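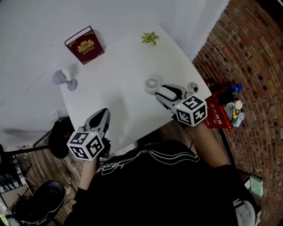
Work at the table, a grip in each hand.

To: Tomora Employment Services, partner agencies list
From: Kedir Degefa, Office of Workplace Accommodations
Subject: Re: Accommodation requests after a change of duties

Colleagues,

Thank you to the Modise office for the message quoted at the end of this one. Several other offices have written with similar questions, and this reply is intended for all of them. It may be forwarded to job coaches and placement staff. Please do not forward it to employers; a separate letter for employers is being prepared.

The main question is whether a worker whose duties change must file a new accommodation request. In most cases the answer is no. An accommodation that has been approved and recorded in Nerkau stays in effect for as long as the worker remains with the same employer, and a change of shift, supervisor, department or job title does not end it. The employer may ask to review the accommodation if it no longer fits the work, but it must stay in place while the review is open. Placement staff should open the existing record, choose "Amend," and describe the new duties in plain terms. A sentence such as "now packs small parts while seated, formerly stocked shelves" is enough. Job descriptions supplied by the employer may be attached but are not required.

A new request is needed when the worker asks for something that was never part of the original approval. If a worker was approved for a height-adjustable chair and now needs written instructions in large type, the large type is a new request. The chair carries over. We have seen records in which the two were merged and the earlier approval was closed by mistake, and the worker then had to wait for both. Please check that the first entry still shows as active before you save the second.

On medical documentation, our practice has been uneven and I recognize that this has caused difficulty. With immediate effect, staff should not ask for new medical documentation with an amendment. For a new request, documentation may be asked for only where the need is not obvious and is not already supported by what we hold. A letter on file does not expire under Tomora policy. If an employer insists on a more recent letter, refer the employer to this office and tell the worker that you have done so.

The Modise office also asks who answers the employer during the review. The assigned placement specialist remains the point of contact. The job coach may describe how the work is being done and what would help, but should not discuss the worker's diagnosis, treatment or benefits, even if the employer already appears to know of them. Where a coach has been asked such questions directly, a short note in the record is appreciated.

Regarding Cesau, I can confirm that the site has moved a number of our placements from the front counter to the assembly room. The site manager has agreed in writing that approved accommodations move with the workers. This includes rest breaks, which had been questioned. Rest breaks at Cesau are taken in addition to the regular lunch period and are not to be made up at the end of the shift. If any worker there is told otherwise, call this office the same day and do not wait for the monthly visit.

Equipment is a more difficult matter. Items purchased by Tomora belong to the worker and go where the worker goes. Items purchased by the employer belong to the employer, which may reassign them, provided that the worker's need is still met. The older records do not always show who paid. If the purchase field is blank, please look in the paper file before contacting the employer, as the invoice was generally kept there.

The following timelines apply.

Amendments: the placement specialist enters the change within two business days of learning of it.
New requests: this office replies in about two weeks. Where the worker cannot safely do the job without the accommodation, mark the request "Urgent" and telephone as well.
Open records from before the change in forms: all are to be reviewed by March 31. Offices that cannot meet this date should write to me with a list of the records outstanding.

The old paper form may still be used by workers who prefer it. Staff should enter the information on the worker's behalf, give the worker a copy, and keep the signed original. A worker may also make a request by speaking to any member of staff. The worker need not use the word "accommodation," and a request should never be sent back on the ground that it was made in the wrong way.

Questions about a particular worker should come to me directly and not to this list. Please use the record number only in the subject line and leave out the name.

Kedir Degefa
Office of Workplace Accommodations
Tomora Employment Services

The Modise office wrote:

> Good afternoon,
>
> We would be grateful for guidance on the following. Two of our workers at Cesau were recently given new duties. Both have accommodations approved under their former positions. The site has told one of them that she must apply again from the start and bring a current letter from her doctor. Her next appointment is some way off, and she is concerned that her breaks will be withdrawn in the meantime.
>
> Our reading of the handbook is that the approval belongs to the worker and not to the position, but the section on changes of duty refers only to promotions. Staff here have understood it differently, and we would prefer to give one answer.
>
> We would also like to know whether the job coach may speak to the employer about this, or whether all contact should go through the placement specialist. The coach is on site more often and has a good relationship with the supervisor.
>
> Finally, one worker uses a stool that was bought when she started. The site wishes to keep it at the front counter for general use. We cannot tell from Nerkau who paid for it. May she take it with her to the assembly room while this is being looked into?
>
> With thanks,
> Placement team, Modise office

Added after the above was drafted: on the last point, yes. The stool should go with the worker until ownership is settled. I have informed the site manager at Cesau, and the Modise office need take no further step beyond checking the paper file for an invoice.

K.D.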